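Ticket 260 — Dryer stops mid-cycle, shows code F21
Opened: 10/6/19
Opened by: Eamon Cronin
Unit: Temetti stacked dryer, second floor laundry, Lucero Apartments
Status: Closed, under protest

Eamon Cronin:
Dryer starts, tumbles for four minutes, beeps as if it has accomplished something, and stops. Display says F21. The manual says F21 means "see manual." I have tried a different outlet, a smaller load and a stern tone of voice.

Milagros Leiva (building maintenance):
Please clean the lint screen and try again on Timed Dry, not Auto.

Eamon Cronin:
Screen was clean. Cleaned it anyway. Timed Dry ran four minutes. It is at least consistent.

Milagros Leiva:
Came by this morning. Drum turns fine by hand, belt is good, door switch clicks. Pulled the dryer out and found the vent hose folded flat behind it like a letter. Straightened the hose, cleared the wall duct and put everything back. Ran 61 minutes empty with no code. Marking as resolved.

Eamon Cronin:
Reopening. It runs beautifully with nothing in it. With clothes, F21 again, this time at the nine-minute mark, so I suppose we're making progress.

Octavio Aravena (Femau Appliance Service):
Had a look at the board on this model. F21 is the exhaust thermistor reading out of range. A folded hose will cook one over time. An empty drum may not stay hot long enough to trip it. Part is on order, should be here before the end of the week. Please don't keep resetting the unit at the breaker.

Eamon Cronin:
Who said I was resetting it at the breaker?

Octavio Aravena:
The board keeps a log.

Eamon Cronin:
Fine. Until the part arrives I'm drying things the way my grandmother did, only with less yard and more furniture.
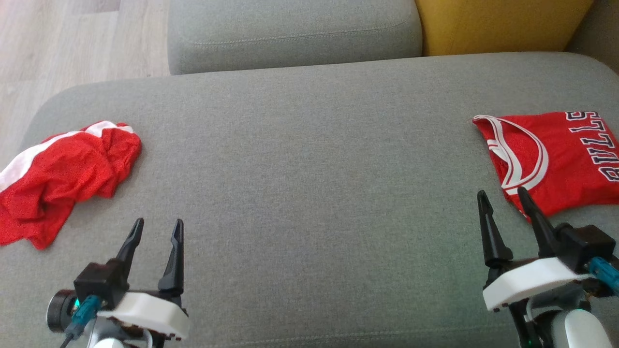 Can someone also confirm whether the machine downstairs takes the same laundry card? Felicidad Villanueva in 4 says yes. The card reader says no, and keeps my dollar while it thinks it over.

Milagros Leiva:
Same card, but you have to hold it there until the second beep. I'll put a dollar back on yours.

Octavio Aravena:
Thermistor replaced. Ran one full load of towels on high, no codes. Hose is now clamped so it can't fold when the dryer gets pushed back. Leave a hand's width behind it, please.

Eamon Cronin:
Two loads done, both dry. It still beeps like it won something. Okay to close.

Milagros Leiva:
Closed. The beep is not a fault.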